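The Record of Run 102

A short story

The Office of Planning Review at Trisetti occupied two rooms on the third floor of the Wanden building. Its purpose, as set out in the company's operating rules, was to examine any software release that had behaved in a manner its authors could not account for, and to state in writing whether the release should be kept, changed, or withdrawn. The office had one reviewer. Her name was Endang Latuheru, and she had held the post for six years.

The file that reached her on 22 Nov 2020 was thin. It concerned Gritau, the motion planner that Trisetti supplied for table work, and it had been opened by Kornél Jakab of the control group. Under "Nature of the concern" he had written one line.

"The planner waits."

Ms. Latuheru read the line, turned the sheet over to see whether there was more, and sent for him.

Mr. Jakab arrived with a laptop and a printed log. He was a tall man who had written a good part of Gritau himself, and he sat down as a parent might sit down outside a principal's office.

"Please describe the task," she said.

"Cups and bowls. The arm goes to a dish, closes on the rim, lifts it and sets it on a rack. We ran it 100 times last month without a fault worth reporting. Then we merged the new perception module, and we began again."

"And in the second series it waits."

"In 13 runs so far. The arm moves to the point above the dish, opens the fingers and stops. The plan is complete. The grasp has been scored and accepted. The controller is ready to receive. Gritau sends nothing for some seconds, and then it proceeds as though nothing had happened."

"Does it drop the dish afterward?"

"No."

"Does it strike anything?"

"No. If it dropped something, I would know where to look."

She wrote this down. It was the practice of the office to record the remarks of engineers in full, including those they might later wish to shorten.

The first days of the review were given over to the ordinary causes. A planner that stops may be starved of memory, or held up by the network, or blocked behind another process that has failed to release a lock. Mr. Jakab had looked into all of these, and Ms. Latuheru required him to look into them again while she sat beside him. The memory was sufficient. The network was quiet. The locks were taken and released in good order, and each release was stamped with its time.

She then asked for the trace tool, which was called Kozma. It had been built at Trisetti before either of them joined, and it was not loved. It drew each decision of the planner as a gray bar on a black page, one under another, and it could not be made to zoom without losing its place. It did, however, record everything. The authors of the newer tools had been selective in the interest of speed. The authors of Kozma had apparently trusted no one to select.

They opened Run 102 in it, because that run contained the longest wait.

The bars descended the page in the usual way. Camera input. Segmentation. Candidate grasps, 26 of them, each with its score. Selection. Path. Check for collision. Check for joint limits. Then came a bar that had no label, and it ran the full width of the page and off the side.

"What is that?" Ms. Latuheru asked.

"I do not know," said Mr. Jakab. "I had not seen it. The new viewer leaves out anything without a label."

"Who would have written a step without a label?"

He did not answer at once. He opened the source, searched for some minutes, and then took his hands off the keys.

"I would," he said. "I did. It was in the first version of Gritau. I believed I had removed it."

The matter, as he explained it and as she entered it in the record, was as follows. In the first version the cameras had been poor, and the planner had often been given a picture of the table that was wrong at the edges. Mr. Jakab had therefore added a step just before the fingers closed. It asked the perception module a single question: is there anything near the target for which you have no name? If the answer was yes, the planner was to hold its position and ask again until the answer settled. He had intended to give the step a name of its own and had not done so. When better cameras came, the perception module of that period gave a name to everything it saw, whether or not it had grounds, and so the answer was always no. The step went on being called and went on returning immediately. It had been silent for years.

"And the new module?" she asked.

"The new module is permitted to say that it does not know."

Ms. Latuheru laid down her pen. Outside, in the corridor, someone was moving a cart of monitors toward the elevator, and they both waited until it had gone by.

"So the planner is not at fault," she said.

"The planner is doing what it was told to do by a person who forgot he had told it. I am not certain what your form calls that."

The form offered three boxes. None of them fitted, and she left them blank for the time being.

There remained the question of what to recommend. The control group wished to have the step removed. Its memorandum was brief and correctly argued. In none of the 13 runs had the wait prevented an accident, so far as anyone could show. The customer was paying for a rate of work, and the wait lowered it. A planner should act on its plan or report that it could not. A planner that stood over a dish in silence gave a poor impression to visitors.

The perception group wished to have the step kept. Its memorandum was longer and was mainly concerned with the perception group.

Ms. Latuheru read both and asked for the use of the cell for one afternoon. The rules gave her that right, although she had seldom used it. Mr. Jakab brought up the system, loaded the merged release and started the task. She stood at the rail with Kozma open on a laptop at her side and watched the bars come down as the arm moved.

The first run was clean. So were the second and the third. On the fourth the arm reached its place above the dish and the fingers opened, and the gray bar without a name began to travel across the page. Mr. Jakab looked at the clock. She looked at the arm. It did not tremble or search. It held its height with great steadiness, and the cooling fan in the cabinet was the only sound in the room.

She had expected to be impatient. In her notes, which are attached to the file, she wrote instead that the wait had seemed to her shorter than the log said it was, and that she could offer no finding as to why.

Then the bar ended. The fingers closed, the dish went up, and the arm carried it to the rack.

"What did it decide?" she asked.

Mr. Jakab read from the screen. "It asked nine times. Eight times the module said there was something it could not name. The ninth time it said the same thing, but with the same edges as the time before, and the edges did not touch the path. So the answer had settled. The planner never found out what the thing was. It found out where it was, and that was enough to go on."

"Is that what you intended when you wrote it?"

"I was 26 when I wrote it," said Mr. Jakab. "I think I intended to go home."

The finding was issued in December. It was one page long. It directed that the step be retained in Gritau, that a limit be placed on the number of times the question could be asked, and that on reaching the limit the planner should withdraw the arm and report to an operator. It directed that the viewer be changed so that steps without labels were shown to the user. It directed, finally, that the step be given a name within ten working days, and that the name be chosen by its author.

The control group accepted the finding with a note of regret about the rate of work. The perception group accepted it with a note of thanks, in which it was mentioned that the module had also improved in other respects.

Mr. Jakab used all of the ten days. He submitted four names and withdrew three of them the same morning. Ms. Latuheru did not press him. On the last afternoon the change came through for her signature, and she opened it in Kozma, as the tool was now required for such reviews. The bars came down the page as before. Camera input. Segmentation. Candidate grasps. Selection. Path. The two checks. Beneath them was the long gray bar, and on its left side, in the small square letters that the old tool used for everything, was the word he had settled on.

It said "Look."

She signed the release and entered the time. Then she took the sheet with the three blank boxes, drew a fourth beside them with a ruler, marked it, and placed it in the file behind the still that had been saved from the wrist camera.
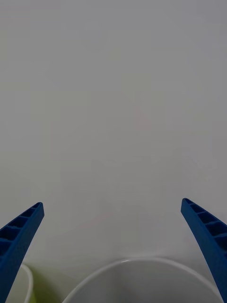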